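Reading the damp in old walls

Technical feature, 21/12/2018

Most solid brick walls in the older streets of Prestport were laid in lime mortar, and most have been repaired at least once in cement. The difference matters when the wall gets wet. Lime is porous and lets water move towards the face of the joint, where it evaporates. A hard cement joint closes that route, so the water leaves through the brick instead. After enough winters the brick face softens and comes away, leaving the mortar standing proud of the wall.

The failure is slow and often blamed on something else. Owners see a tide mark above the skirting board and are told they have rising damp. A chemical course is injected at the base of the wall, the plaster is hacked off to waist height and replaced with a sand and cement render, and the room looks dry for a few years. The moisture then appears above the new render.

Yolanda Carrasco has surveyed houses of this type for the Atbridge building conservation office for most of her working life. Her objection is to the measuring. The hand-held meter used on a typical pre-purchase survey reads electrical resistance between two pins. It was designed for timber and its scale is calibrated for timber. In plaster or brick it responds to water, but also to salts, foil-backed paper and old paint. "A high reading tells you to keep looking," she says. "People write it down as the answer."

Her own method is older and less convenient. A masonry drill is run at low speed into the mortar bed, the first few millimetres of dust are thrown away, and the rest is collected and weighed. The sample is then dried in an oven and weighed again. The loss gives the total moisture content. A second test, in which the dry sample is left in air of controlled humidity, shows how much of that water is held by salts alone. Samples are taken in a vertical line, starting just above the floor. A true rising problem gives a profile that is wettest at the bottom and falls off with height. Condensation and leaks give other shapes.

On a terrace in Bianchini Row, Carrasco took 77 samples from the party walls and front elevations. Four of the houses had already been injected. The profiles there were nearly flat up to the level of the first-floor joists, then rose sharply near the front gutters. The ground outside had also been raised over the years by successive layers of paving, and in 7 places the finished level stood above the original slate damp-proof course. 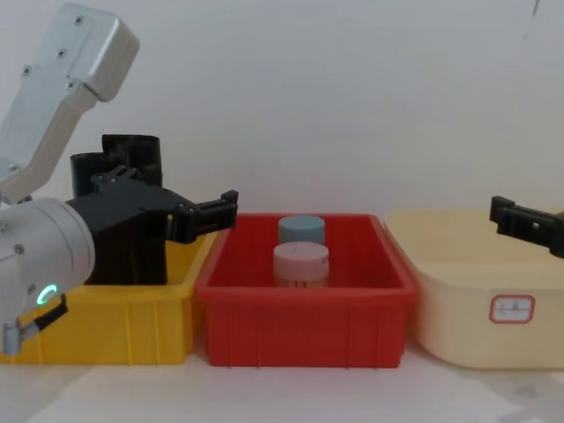
Should the cement pointing be taken out of a wall of this kind straight away?

Only where it can be removed without breaking the edges of the bricks. Cement that has failed will usually rake out with a plugging chisel and a light hammer. Cement that is still bonded tightly is better left until it loosens, with the gutters and ground levels put right in the meantime.

The order of work follows from that. Rainwater goods come first, then ground levels, then pointing, and internal finishes last of all. A solid wall dries slowly. The usual rule of thumb is a month for every 25 mm of thickness, and a wall that is 300 mm thick will need a full year under fair conditions. Heating the room hard does little to shorten this and can draw salts to the surface, where they lift the paint.

Choice of mortar is the next question. A moderately hydraulic lime with a well-graded sharp sand will suit most sheltered elevations in ordinary brick. Soft reds need something weaker, and chimneys and parapets something stronger. The sand has more effect than many specifications allow. A fine, rounded building sand makes a mix that is pleasant to use and shrinks badly. The Udidus yard, which supplied the Bianchini Row job, blends two sands and sells the result by the bulk bag, with a grading sheet attached to each delivery.

Joints are raked to a depth of at least twice their width, brushed out and dampened. The mortar is pressed in firmly, in layers if the joint is deep, and left slightly back from the face. Once it has begun to stiffen it is beaten with a churn brush, which closes shrinkage cracks and opens the texture of the surface. It must then be kept from drying too quickly. Damp hessian hung clear of the wall is the normal protection in summer. In cold weather the concern is frost, and lime work at Atbridge is not normally started before April.

Costs are harder to set out. Lime pointing takes longer than cement, mostly in the aftercare, and contractors price for repeat visits. Against that, three of the Bianchini Row owners had budgeted for replastering and did not need it. Their existing lime plaster was sound once the gutters had been replaced – stained in places, but firmly attached to the wall.

The remaining houses are to be sampled again at the same heights, using fresh holes set one brick to the side of the old ones. The original holes were filled with lime putty and sand on the day of drilling. Carrasco advises against reusing them, as the filling dries at a different rate from the wall and will distort the second profile.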